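Wrist cam policy keeps stalling between tray and basket – control or perception?

Posted by florneo_dave, Saturday, January 18, 2025 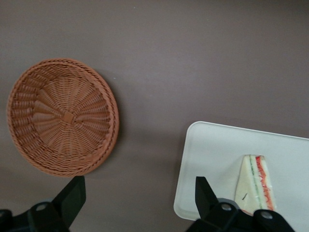
So I've been going in circles on this for two weekends and I need fresh eyes. The task is pick the sandwich off the white tray, put it in the wicker basket, done. Single arm, parallel gripper, one camera at the wrist, nothing overhead. Policy takes the wrist view plus joint positions and spits out a chunk of end-effector deltas, which go to a Cartesian impedance controller I wrote on top of the Trundex driver.

What happens is it goes down lovely, gets to about a hand's height above the tray, and then just... hovers. Little twitches left, little twitches right. Sometimes it makes up its mind and grabs. Sometimes it wanders off to the basket with nothing in the fingers, opens them (they're already open, mate) and goes home looking pleased with itself.

Trained on 2,407 demos, mostly teleop by me and my brother-in-law. Validation loss is gorgeous. I've swapped the image encoder, no change. I reckon it's the controller fighting the policy, because the twitch looks like the sort of thing you get when the stiffness is too high and the targets are jumpy. Anyone seen this?

----

hutchins_line4

What's your chunk length and how much of each chunk do you execute before you replan? Twitching left and right in a hover sounds like two plans taking turns to me. Each new inference picks the other one.

Impedance gains would give you a buzz or overshoot, something with a frequency to it. Plot commanded against measured before you touch any gains.

----

florneo_dave

Chunks are 50 steps, I execute 2 and replan. I know, I know. I had it longer but it kept missing when I nudged the tray mid-run, so I wound it right down.

Haven't plotted commanded vs measured. Will do tonight once the kids are in bed.

----

Iker Carrasco

Two steps out of fifty is your problem, or most of it. You're sampling a fresh plan nearly every tick, and if half your demos approach the wedge from the basket side and half come straight over the top, the model has learned both. It picks one, moves a few millimetres, picks the other. The average of that is a hover.

Push the execution horizon to 15 or so, or blend overlapping chunks. I'd also go back to the demos and look at how differently the two of you approach. I bet you can tell who was driving.

----

wombat_servo

Gonna disagree with Iker a bit. Yes the horizon is silly short, but that doesn't explain heading off to the basket empty-handed. That's the policy not knowing whether it's holding anything!

Look at your own view. With the arm where it is there, the right-hand side of the gripper is sitting over the bottom of the sandwich, so you've lost the base of the thing before you've even started. And it's clear wrap with shiny bits all over it. Close in further and I'd guess the wedge mostly disappears behind your own hardware, and then "grasped" and "about to grasp" look near enough the same colour blob at the bottom of the image.

Do you feed gripper width in?

----

florneo_dave

Commanded width, yes. Measured width... no. Oh no.

----

wombat_servo

There it is.

If all it gets is the command, closed on nothing and closed on lunch are the same number. Feed it the measured width, and motor current if your driver gives it to you.

----

Lucía Echevarría

We had a version of the empty basket run at Fidorstead last year, different arm, similar wrist mount. Measured width helped, but we only got rid of it properly when we added recovery demos: start with the fingers closed beside the object, open up, go again. None of our original demos ever failed a grasp, so the policy had never been shown what to do after one. We collected 800 short ones, all starting from bad states. Boring work, very effective.

I'd be careful with motor current though. Ours was noisy enough that the policy latched onto it and started doing odd things whenever the gripper warmed up. We dropped it in the end and kept width only.

----

hutchins_line4

Current's fine if you low-pass it. We've used it for ages on bagged parts.

----

Lucía Echevarría

Bagged parts aren't bread, with respect. The squeeze you want on a soft sandwich was down in our noise floor, filtered or no. Maybe your gripper is nicer than ours :)

----

florneo_dave

Right, update. Plotted commanded vs measured and I owe the controller an apology – it's tracking beautifully. The commands themselves are flipping sign every couple of ticks, exactly like Hutchins and Iker said.

Put the execution horizon up to 15 with blending and the hover is basically gone. I also sorted the demos by operator and yes, Iker, you can tell. I come straight down. He sneaks in from the basket side every single time, like he's trying to nick it.

Still getting the empty trip now and then. The driver does publish measured width, I just never subscribed to it, so that's a retrain. Thankfully it was in the logs the whole time, so no re-recording.

----

Iker Carrasco

Good stuff. Don't throw out his demos, by the way. With the longer horizon the two styles should live together fine, and you'll want the variety when the tray moves.

----

wombat_servo

I'd throw them out, or at least train once without them so you know. Cheap test.

----

florneo_dave

Will run both overnight. First retrain with measured width is up: 94 good placements out of 100, and the misses were all grasps that slid off the wrap, then it carried on to the basket regardless. So Lucía's recovery demos are next on the list. Brother-in-law has been told to keep his Sunday free.

Nudging the tray is worse at the longer horizon, as I feared. Might try cutting the chunk short when the wrist view changes too much from what it was at planning time. If anyone's got a decent threshold for that, I'm all ears.

Last updated by florneo_dave: added retrain numbers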